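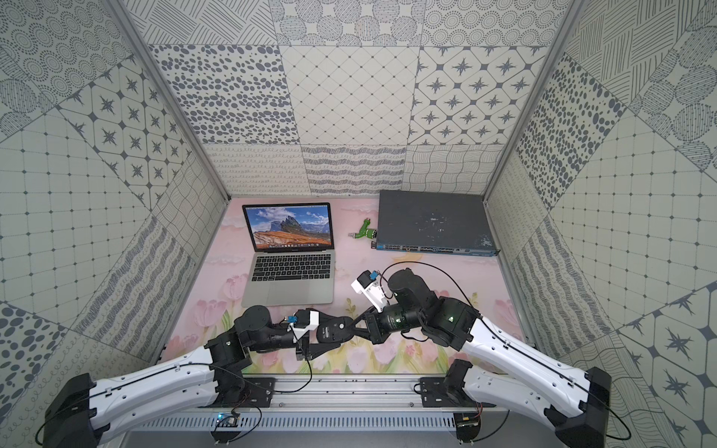 Chapter 21: Why Patterns Repeat

Home | Contents | Chapter 20 | Chapter 22 | Glossary

January 10, 2020
By the Horkwood Design Reader staff

Pick up any roll of wallpaper and hunt for the spot where the design starts over. I love doing this! The distance from one flower to its twin is called the repeat, and it shapes everything a printer does. At the Prelo mill the old rollers had a repeat of 213 millimeters, so every tulip, cloud or bird had to fit inside that space and still meet its neighbor at the edges.

In a straight match, the design lines up directly across from one strip to the next. In a drop match, each strip slides down by half a repeat, and suddenly the same little flower seems to wander all over the wall. We'll draw both kinds in this chapter, starting with a paper square, scissors and tape.

Key words: repeat, motif, straight match, drop match

Comments (3)

tilefan: The tape trick worked on my second try, so fun

brorell_reader: Is the half drop in the Alaoui sampler too?

mapleleaf2000: Yes, October section, near the back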